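Slide 1. Do play kitchens teach anything?

Start with the price. The Flolia range sits at the top of the catalogue and the marketing leans hard on "learning through play". Ask the room who has seen evidence. Pause.

My view: kids like pots. A steel toy pot with a handle gets picked up, filled and carried off. I'm less convinced a tiled backsplash does anything for a four-year-old. It's there for the grown-ups who pay.

Slide 2. The Prulorham survey

1,400 families, 2 questions, both worded to get a yes. Read them out slowly. Don't get drawn into the colour debate.

Slide 3. What gets used

Blocks go in the pot and become soup. The sink gets used if it's a proper basin you can drop things into. A burner ring that glows is fun for a week, I reckon, but I can't prove that either.

Skip the Alura comparison if we're running late.

Slide 4. Before your centre buys one

Try a second-hand pot, a wooden spoon and a tub of blocks for a month. Write down who plays and for how long. Then look at the brochure again.

Questions. Handouts are by the door.
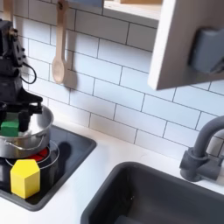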